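Narorora 移籍・契約データセット README

下部リーグのサッカークラブについて、選手の加入、退団、期限付き移籍、契約延長をひとつの形にそろえたデータです。1,055件の異動記録が入っています。トップリーグの移籍情報ならいくらでも見つかるのに、その下になると急に情報が薄くなるんですよね。控えのゴールキーパーがいつチームを離れたのか、地元紙の小さな記事でしか追えないこともよくあります。そこを埋めたくて作り始めました。調べるほど面白くて、週末がどんどん消えていきます!

最終更新:2020年11月2日
管理:Natanael Leite
形式:CSV(UTF-8、カンマ区切り、1行目は見出し)

収録ファイル

transfers.csv 異動記録の本体。1行が1件の異動です。
clubs.csv クラブの一覧と、表記ゆれの対応表。
sources.csv 各記録の出典。発表文か記事かの区別つき。

transfers.csv の列

record_id 記録の通し番号。欠番は再利用しません。
player_key 選手ごとのキー。同姓同名は別のキーになります。
club_from / club_to 移籍元と移籍先。無所属になった場合、club_to は空欄です。
move_type permanent、loan、loan_end、release、mutual、renewal のどれか。
announced_on クラブが発表した日。
effective_on 契約上の発効日。わからなければ空欄。
position GK、DF、MF、FW の4区分。
note 自由記述。日本語と英語が混ざっています。

move_type の release と mutual は、どうか分けて集計してみてください。release は契約満了または放出、mutual は双方合意による契約解除です。まとめてしまうと、シーズン途中の動きがきれいに消えてしまいます。逆に分けて眺めると、監督交代の直後に mutual が続くクラブがあったりして、ここがいちばん楽しいところだと思っています。

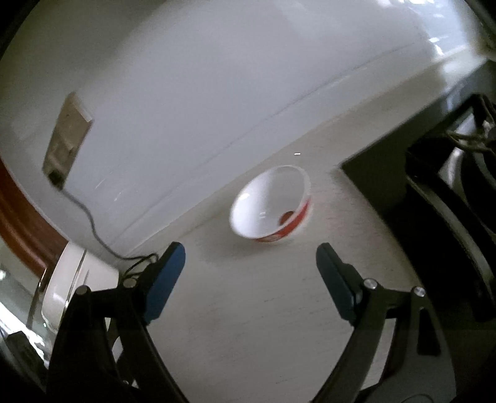 期限付き移籍は、出発と復帰を別の行にしています。途中で呼び戻された場合も loan_end で、note に「早期復帰」と書いてあります。期間を計算するときは player_key でつなぎ、announced_on の順に並べてください。effective_on は空欄がそれなりにあるので、並べ替えの基準には向きません。

収集の流れ

クラブの公式発表を最優先にして、見つからないときだけ地元紙や試合プログラムを使いました。手で入力したあと、Pap という小さな照合スクリプトに通しています。同じ選手が同じ日に2クラブへ加入している、といった矛盾を拾ってくれる頼もしい相棒です。前回の更新では300件を出典まで戻って読み直し、日付の写し間違いをかなり直せました。

クラブ名の表記ゆれは clubs.csv で吸収します。たとえば Nellmont は「ネルモント」「ネルモントFC」「Nellmont Town」の三通りで登場しますが、club_id はひとつです。Sosach は途中で本拠地が変わったものの、運営が続いているので同じクラブとして扱いました。

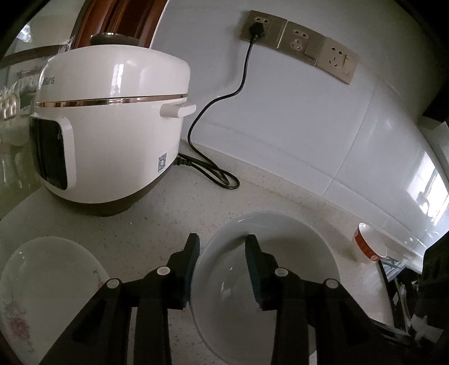 カウンターの上の白い炊飯器と大きな白いボウル

既知の問題

・6月の記録は announced_on が月末に偏っています。退団者をまとめて発表するクラブが多く、実際に話がまとまった日とはずれます。
・移籍金の列はありません。下部リーグでは非公開が普通で、推測値を混ぜたくありませんでした。
・ユースからの昇格は、プロ契約の発表があったものだけを収録しています。
・position は発表時点の表記です。あとでコンバートされた選手も書き換えていません。
・練習生やトライアル参加者は対象外です。ただ、note に経緯を書いた行はあります。 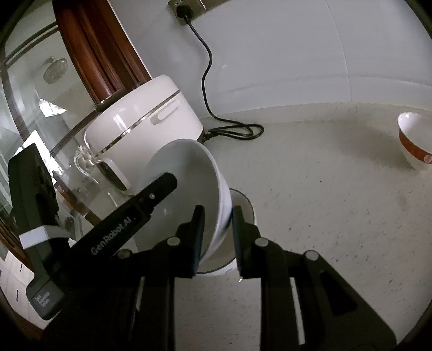

読み込み時の注意

record_id は先頭にゼロがつくので、文字列として読んでください。表計算ソフトでそのまま開くとゼロが落ち、sources.csv と結合できなくなります(私も一度やって、半日悩みました)。空欄は「不明」と「該当なし」の両方を含みます。区別が必要なときは note を見てください。

試しに触ってみるなら、出典をすべて公式発表でそろえた100件の sample.csv がおすすめです。列は本体と同じなので、集計の下書きがそのまま使えます。

訂正と追加のお願い

間違いを見つけたら、record_id と正しい値、それに出典を添えて課題欄に書いてください。古い試合プログラムの切り抜きも大歓迎です! 背番号の一覧が載っているページは、在籍の確認に本当に役立ちます。選手の私生活や健康に関する情報は、記事に出ていても収録しません。

利用条件

研究、記事、趣味の分析、どれでも自由に使えます。公開するときは「Narorora 移籍・契約データセット」と更新日を書いてください。再配布の際は sources.csv も一緒にお願いします。次の更新では監督とコーチの異動を別ファイルで加える予定で、列の案を課題欄に載せてあります。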